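Grandamby Tenants' Association
Minutes of the April meeting, held Sunday, 7 p.m., in the ground floor laundry room

Minutes of the last meeting were accepted with one correction: the roof was "looked at," which the secretary had written as "repaired."

1. Heating bills
The chair read the letter from Grestton, the managing agent. It says the new boiler controls have saved the building $3835 since fall. Several members asked how that number was worked out. The letter doesn't say. One member pointed out that it was a mild winter and that two apartments stood empty for most of it. The secretary will ask for the meter readings again.

2. Old office computers
Hamdy quoted $707 to clear out the storage closet and wipe the old machines. Members thought this was a lot for one closet. A second quote will be sought before anything is agreed. 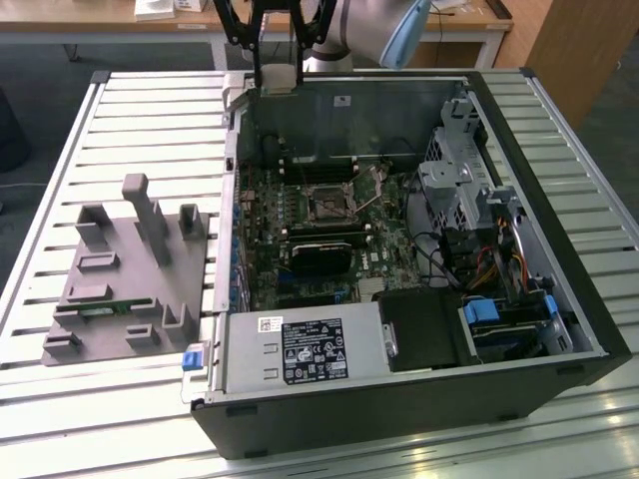

3. Front door
Plondari has promised the new lock "within weeks," the same words it used in January. The deposit of $2538 has been paid. A motion to pay nothing more until the door locks passed with no votes against.

4. Bike rack
Put off again. The drawing shows the rack across the fire exit.

5. Other business
A member asked if the suggestion box is ever opened. The chair said yes. The member asked when. The chair will find out who has the key.

Meeting closed at 8:40 p.m. Next meeting in May, same room, bring a chair.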